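Packaging Basics, Unit 4: Folding a Carton from a Flat Blank
Handout prepared by Latifa Benjelloun

Read this before the practical. Bring it with you, along with your Unit 3 notes on board grades.

A carton blank is cut and creased at the plant and shipped flat. The creases divide it into panels. Flaps are the parts that close the ends, and tabs are the small pieces that tuck in or take glue. Find the bottom panel first and work outward from it. 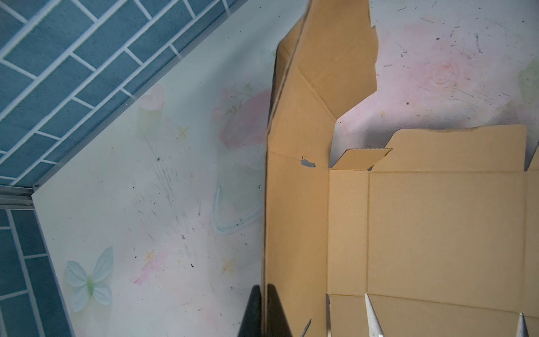 Fold every crease once by hand before you try to close anything. Corrugated board resists the first fold and gives way on the second. Keep your thumb on the crease line and push evenly along it. If a flap tears, note where the tear starts. A tear that starts at a crease is a cutting fault, and one that starts mid-panel is a handling fault.

Order of work: side walls up, tabs in, end flaps, lid. Press the corners square before closing the lid. Allow 60 seconds per carton at this stage. The Druvley line packs 792 a shift, but speed is not graded in this unit.
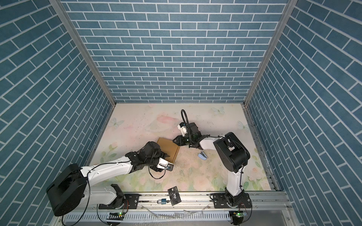 Samah Bensaid asked whether the lid can be closed before the corners are squared. It can, but the carton will sit crooked and will not stack. Square them first.

For next time: read section 2 on stacking loads and fold two cartons at home.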